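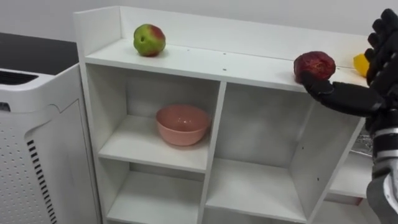
Teaching a Robot Hand to Work a Cubby Shelf

I've spent most of my evenings since May on this, and I finally have a routine I'd hand to somebody else. My hand is a Fuston kit with the finger wiring redone at Stastasstead, our shared workshop, and it runs on a little control program I call Enia (the name stuck, don't ask). If yours is a different kit, the order of the steps should still hold up.

First, park the arm before you touch any settings. Pick a rest pose well clear of the shelf and save it. You'll go back to it a hundred times, so make it a single key.

Next, do the top of the shelf. It's the easy part! Nothing overhead, nothing on the sides, lots of room for the wrist. Start with round fruit, apple size or so, and bring the hand in from the side with one finger low and the rest curling over. Close slowly. I set the grip limit to 600 in Enia and went up in small steps from there – my first tries were way too high and I ate a lot of bruised apples that week.

Run the same grasp 14 times before you change anything. I know, I know. But if you tweak after every miss you'll never find out which tweak did the work. I keep a paper log with the grip limit, the wrist angle and a yes or no.

Now go down into the cubbies. Everything gets harder here, mostly on account of the knuckles. An open hand is a lot taller than you think it is.
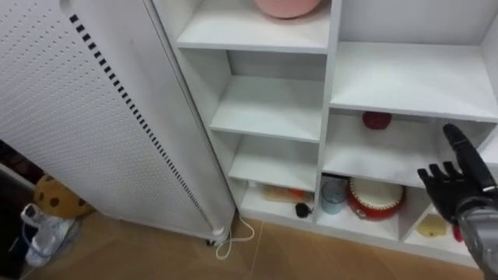

My rule is to stop the hand in front of the compartment, fingers open, and wait 2 seconds before going in. That pause gives the Abreu joint boards time to settle, and it gives you time to hit the stop key. Then go straight in, no turning the wrist until you're past the front edge of the boards.

Mix up what you put on the shelves once fruit is working. Bowls are a good next step if you grab the rim. Leave glassware for last and keep the speed way down, at 5 on my scale.

One thing I'd do sooner is fix the shelf in place. A light unit creeps a tiny bit with every bump, and by the end of a session your saved positions are all off. I put tape on the floor at the corners and check it whenever I go back to the rest pose.

Next up for me is moving things from one cubby to another without a stop at rest in between. I've got the path half written, and the wrist still wants to turn too early on the way out.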